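3.2 What the neighbors remembered

We were lucky in Weltov, where people were generous with their time and quite happy to talk about break-ins over the kitchen table. Of the 838 burglary reports we read, most rested on what one neighbor recalled hearing (often a car door, or a dog).
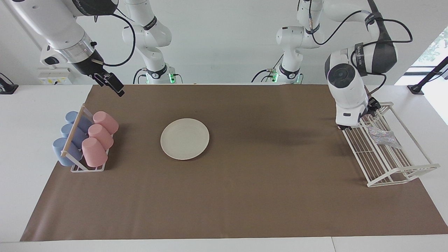 Figure 5. A cream-white plate on a brown mat, with a cup rack to its left.

3.3 Calls to the tip line

Mayrhofer kindly shared the Cladenow call log, all 3056 entries of it, and we read each one through twice.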